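How Does a Podcast Get to Your Ears?

Written by Constanza Aravena
Last updated 11 February 2021

A podcast is a kind of radio show that you can start whenever you like. You can stop it in the middle, go and eat lunch, and pick it up again at the same spot. Some podcasts tell stories. Some are about dinosaurs, or basketball, or the news. Each new part of a podcast is called an episode.

We are going to follow one episode from the person talking to the person listening. The podcast is called Skumik. It is a science show for kids, made in a town called Gesness, and the episode we will follow is about why owls fly so quietly.

Step one: Making a plan

Before anyone talks, someone writes a plan. For the owl episode the plan was two pages long. It had the questions the host wanted to ask and the order she wanted to ask them in. It also had a few words that are hard to say, spelled out the way they sound.

Some hosts write down every word. That is called a script. Other hosts only write notes, so they sound more like they are chatting with a friend.

Step two: Catching the sound

When you talk, you make the air shake. The shaking moves out from your mouth in waves. You can feel it if you put your fingers on your throat and hum.

A microphone has a very thin part inside it that shakes when the waves hit it. The microphone turns that shaking into electricity. A computer measures the electricity thousands of times every second and writes down each measurement as a number. A recording on a computer is really a very long list of numbers.

Microphones pick up everything. They hear the refrigerator, the dog and the chair that squeaks. That is why people record in quiet rooms with soft things in them, like rugs and curtains. Soft things soak up sound. Hard walls bounce it back and make an echo.

Step three: Cutting out the boring bits

The owl recording was 49 minutes long. The finished episode is 14 minutes long. So where did the rest go?

It was cut in a step called editing. The editor listens to everything on a computer, where the sound looks like a bumpy line. Loud parts are tall bumps and quiet parts are almost flat. The editor takes out coughs, long waits and questions that didn't go anywhere. Then the editor adds music at the start and end. For this episode there was also a real owl call, recorded in the woods near Harju in December.

Editors have to be fair. If they cut a person's answer, it still has to mean what the person meant.

Step four: Making the file smaller

All those numbers take up a lot of space. Sending them as they are would be slow, so the computer squeezes them. It leaves out tiny sounds that most people can't hear, such as a very soft sound that happens at the same time as a very loud one. This is called compression.

Step five: Sending it out

The finished file is put on a computer called a server. A server is a computer that stays on day and night and hands out files to anyone who asks.

But how does your podcast app know there is a new episode? It checks a list called a feed. The feed has the name of every episode, a short note about each one, and the place on the internet where the file is kept. When you follow a podcast, your app looks at its feed again and again. If there is something new at the top, the app shows it to you.

Most podcast apps don't own the shows in them. They point to the server where the show is kept - a bit like a library catalog that tells you which shelf to go to.

Step six: Back into sound

When you press play, the file comes to your phone or tablet. The device reads the numbers and turns them back into electricity. The electricity makes a small part inside the speaker or headphones shake. That shakes the air, the air shakes your eardrum, and you hear the host talking about owls.
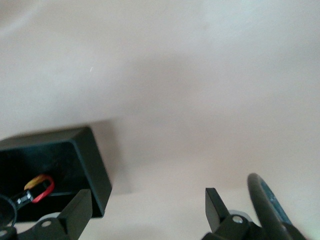
Questions kids have sent us

Is a podcast the same as radio?
They are close cousins. A radio show goes out at a set time and everyone hears it together. A podcast waits for you. Many radio shows are put out as podcasts after they have been on the air.

How many people listen?
It depends on the show. The first episode of Skumik had roughly 200 listeners. Some shows have millions.

Can kids make one?
Yes. A class of 8-year-olds in Drultthorpe made one about their school garden. Ask a grown-up before you put anything online, and don't say your full name or address in it.

Words to know

Episode: one part of a podcast.
Editing: choosing what to keep and what to cut.
Compression: making a file smaller.
Server: a computer that hands out files.
Feed: the list an app checks to find new episodes.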